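Gimoden two-arm home kit, software 2.10
Reviewed by Tonantzin Maldonado, March 14, 2024

We have had the Gimoden on loan from Sandoval since February. It is sold for light tidying, and we set it on shoes: pick up a trainer or a slipper, carry it to the rack by the window, put it down, go back for the next. The arms are quiet and the grip on soft uppers is good. It coped with bright sun on the floor, which our old Clurnero never did.

The trouble is the release. The gripper opens when it feels resistance from below, and a thin rod under one edge of a sole is enough to set it off. A shoe held a little too far to one side is let go on the end of the rack.
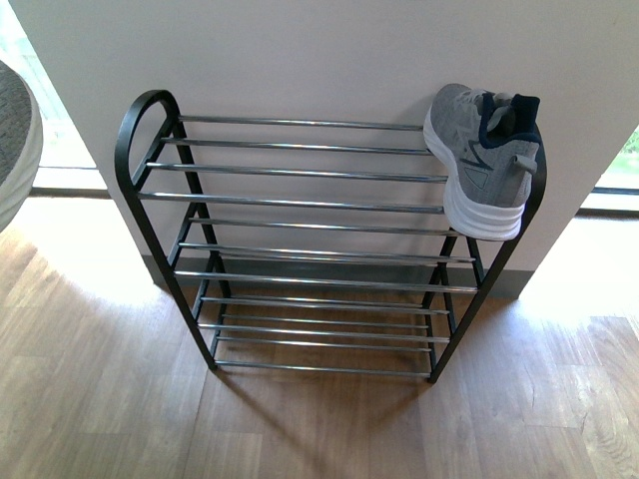
Grey trainer over the top right corner of the rack.

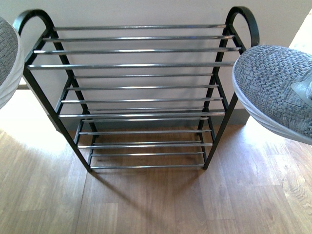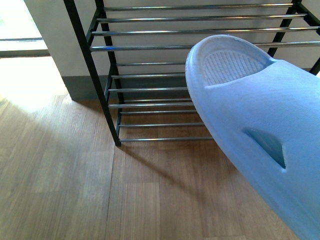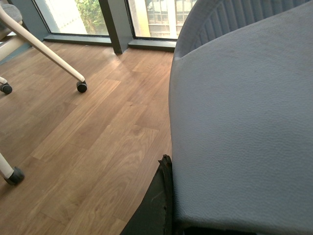 The second fault worries me more. After a bad release the arm backs away at full speed, and the 300-page manual gives no setting for this. Hermenegildo was crouching next to it when it happened and took a knock on the wrist. No harm done, but he had pressed the stop button and the arm carried on for roughly 2 seconds. Fekport, who make the button, say it should cut in at once. Gimoden say the delay is in the cable box and have sent a new one – we fitted it, and the stop is now quick. The early release is the same as before.

Until there is an update, lower the speed to 5 in the arm menu and keep children and pets out of the room while it runs. Test the stop button on the first day, with the arm moving. If yours is slow, ask for the new cable box by name, as the helpline did not offer it to us until the third call.

Grip: good. Placing: poor. Safety as delivered: not acceptable. I would wait for the next version before buying.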